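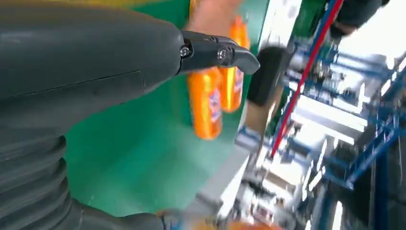

Orange bottles with pale labels. Oltdale's summer drinks collection runs until the end of July.

Oltdale food bank has asked residents for soft drinks and squash ahead of the school holidays. The appeal opened in June and has brought in 1,167 bottles, against a target of 2,000.

Organiser Woo-jin Baek said orange was the flavour most families asked for. "Cola we have plenty of," he said.

Unopened bottles can be left at the Taden Road hall until 2 pm.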